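Notes, Thursday slot, suturing practice at Paltham

Slow start. Let them find chairs. Thank Doina Yordanov for the tissue pads, which cost more than my lunch and look better.

Point one: the knot. Everyone wants to talk about the knot. Make them wait.

Point two: the room. High ceiling, large ducts, the ambience of a parking garage.

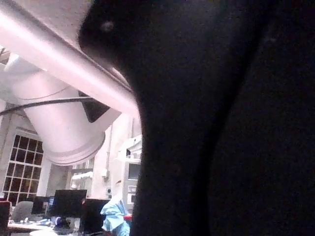
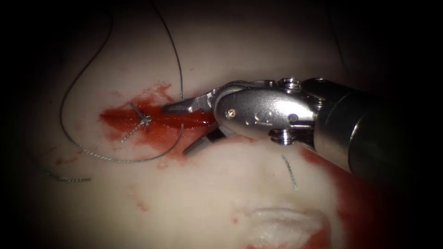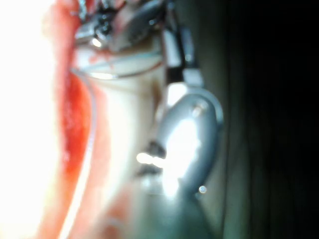
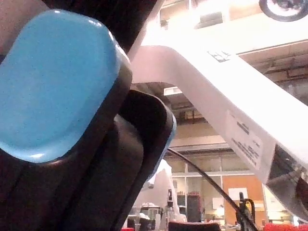
Point three: practice is dull. Marin Popescu has tied 1,558 knots and likes 5. Pause for laugh. If none, go to questions.

Contact: Jasmina Janevski, Horneo | Back to top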